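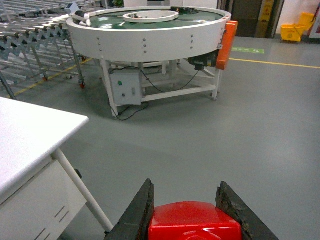
Zu viel Reiniger im Eimer, das sei bei Schlieren fast immer der Grund, meinte moosgruen neulich unter einem ähnlichen Beitrag, und seitdem lässt mich das Thema nicht mehr los.

Schlieren auf grauem Boden nach dem Wischen

wischmopp_im_norden
14. Mai 2022

Hallo ihr Lieben, wir haben seit dem Umzug im September einen grauen Boden im Arbeitszimmer, und so schön ich ihn finde (wirklich, ich wollte nie wieder Teppich!), sieht er nach jedem Wischen aus, als hätte jemand mit einem fettigen Lappen Kreise gemalt. Ich nehme den Bodenreiniger von Reron, immer einen kräftigen Schuss, dazu warmes Wasser und einen Mikrofaserbezug. Gegen Abend, wenn das Licht flach hereinkommt, ist es am schlimmsten. Muss ich den ganzen Boden neu behandeln lassen, oder bekomme ich das selbst wieder hin?

moosgruen

Ach, das kenne ich so gut, wir hatten das im alten Haus jahrelang! Bitte noch nichts behandeln lassen. Wisch den Boden erst einmal mit klarem, lauwarmem Wasser, und zwar an mehreren Tagen hintereinander, bei mir waren es 4 Durchgänge, bis der alte Film weg war. Das Wasser zwischendurch großzügig wechseln, auch wenn es noch sauber aussieht. Danach den Reiniger bitte abmessen, auf der Flasche steht bestimmt eine Angabe. Und der Bezug darf nur nebelfeucht sein, sonst steht das Wasser und trocknet in Rändern. Den Bezug übrigens ohne Weichspüler waschen, der legt sich nämlich auch auf den Boden. Viel Erfolg, und berichte doch mal!

kellerkind77

Einfach Dampfreiniger kaufen, fertig. Hab meinen von Vendinik, 100 Euro.

tante_trudel

Beim Dampf wäre ich vorsichtig, solange du nicht weißt, was genau verlegt ist. Manche Beläge nehmen einem die Hitze sehr übel, und bei meiner Schwester haben sich die Kanten gehoben. Frag lieber beim Vermieter nach oder schau, ob noch ein Rest Belag im Keller liegt. Sonst schließe ich mich moosgruen an und würde zum Schluss noch mit einem alten Baumwollhandtuch trocken nachgehen.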